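Briltberg defenceman out until August after wrist surgery

May 22, 2018

Briltberg defenceman Halás will miss the start of summer training after having surgery on his right wrist, the club said on Tuesday.

The operation was carried out in Larotwood on Monday evening and the club said there were no complications. He will wear a cast for the next few weeks and is not expected to skate with the squad until August.

Halás was hurt in the second period of the last game of the season, when he went into the boards behind his own net. He finished the shift but did not come back out after the interval. A scan the following week showed a small fracture which had been missed on the first X-ray.

The 29-year-old played 46 games this season and scored 2 goals. He has now made 256 appearances for Briltberg in all competitions, and has a year left on his contract.

The club said it would not be signing short-term cover. Two of the junior defencemen will train with the first team from July and at least one of them is likely to travel to the pre-season games at Larotwood.
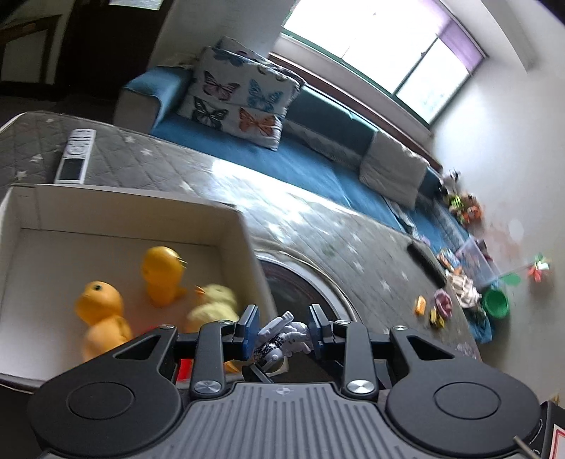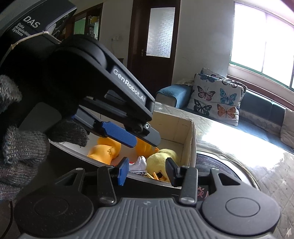 Season ticket renewals stay open until the end of the month at the Padelness Arena box office. The club said 2,960 had been sold by the weekend, almost as many as at the end of last year's renewal period. Supporters who come in to renew can also leave gifts for the children's ward at Larotwood hospital, where the players make a visit each summer. Toys in an open cardboard box, like the one in the second picture, can be handed over as they are, and small figures are welcome. Soft toys must be new. The box office is open from 10am to 4pm on weekdays and closed on bank holidays.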